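How Does a Microwave Warm Up Your Lunch?

by Marianna Dudek
2019-07-07

Have you ever stood in the kitchen with your tummy rumbling, waiting and waiting for the microwave to go ding? I have, more times than I could tell you, and when I was little I was quite sure there was a tiny campfire hidden somewhere inside the box. I looked for it, too! I never found it, and today you and I are going to find out why.

Let's start with something very, very small. All the food you eat has water in it. Soup has lots of it, of course, but so does a potato, and so does a slice of bread, even though bread feels dry when you pick it up. Water is made of teeny bits called molecules (say it like this: MOLL-eh-kyoolz). They are so small that you could never see one, not even with the best magnifying glass in your school.

When food is cold, its molecules jiggle slowly. When food is hot, they jiggle fast. And really, heat is just that – jiggling! If you rub your hands together as quickly as you can, you'll feel them getting warm. Go on, try it now, I'll wait for you.

A microwave oven makes invisible waves, a bit like the ones that carry music to a radio. These waves go into the food and make the water molecules twist one way and then the other, again and again, so fast that you couldn't say "one" in the time it takes for millions of twists. The molecules bump into their neighbors, the neighbors start jiggling as well, and before long your dinner is steaming.

So what about the bread and lettuce on our little tray? Bread and lettuce are a funny pair, because they don't like the same things at all.

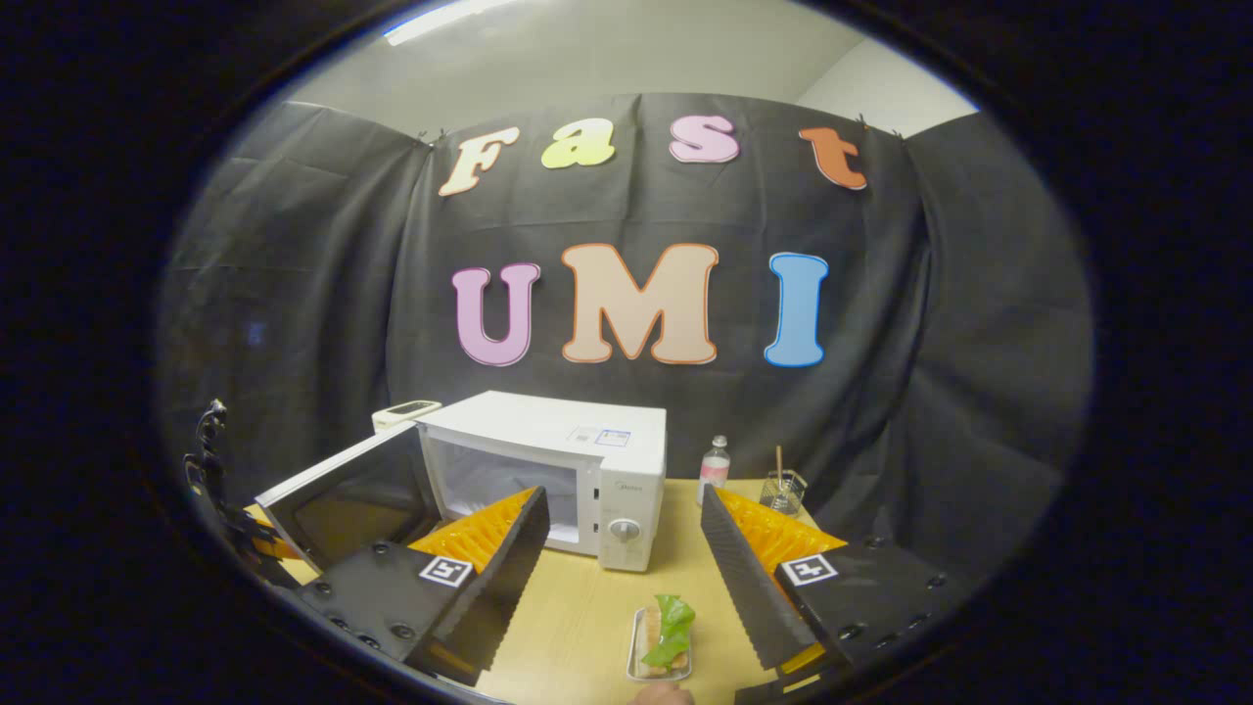
Bread and a bright green lettuce leaf on a small white tray, with the microwave door wide open behind.

Lettuce is nearly all water. A fresh leaf is crisp because it is built from lots of tiny rooms called cells, and each cell is filled up with water like a balloon. If you heat the leaf, the cells get soft and the water leaks out, and the leaf goes floppy and sad. (My grandmother in Leleck used to call this "sleepy salad," and she wouldn't let it anywhere near her table.)

Bread has much less water, and it behaves in a different way. A few seconds in the microwave can make it soft and cozy, but if you leave it in too long, a lot of its water escapes as steam, and once it cools down you may find it has become as tough as an old slipper. I once did this to a perfectly good roll from the bakery in Wumside, and even the ducks looked doubtful about it.

That is why it's a good idea to take the lettuce off first, warm the bread by itself for just a moment, and then put the leaf back on top. You get warm bread AND a crunchy leaf, and I think that is a very nice lunch indeed.

Now, you might be wondering why the bread doesn't turn golden brown and crunchy, the way it does in a toaster. A toaster has wires that glow and get terribly hot, and they dry out and brown the outside of the bread. In a microwave the air stays fairly cool, so the outside of the bread doesn't usually get hot enough to turn brown. The golden crust on a loaf was made much earlier, in a baker's hot oven.

And what about the door? Most microwave doors have a dark window, and if you look closely at one you will often find a sheet of metal inside the glass, full of tiny holes. Light is able to slip through the holes, so you can peek at your food, but the microwaves are too big to fit. They stay inside where they belong. When somebody opens the door, the oven switches itself off right away.

A few things to remember in the kitchen:

Ask a grown-up before you use the microwave.
Never put metal in it, and that means forks, spoons and foil.
Don't turn it on when there's nothing inside.
Use a dish that a grown-up says is safe for the microwave.
Let hot food stand for a minute, then stir it if you can. Some parts may be much hotter than others.

Something to try at home

Ask for two lettuce leaves. Put one in the fridge and leave the other on a sunny windowsill until after supper, then bend each of them gently with your fingers. Which one snaps and which one flops? Draw both leaves in your notebook, and write down where you think the water went.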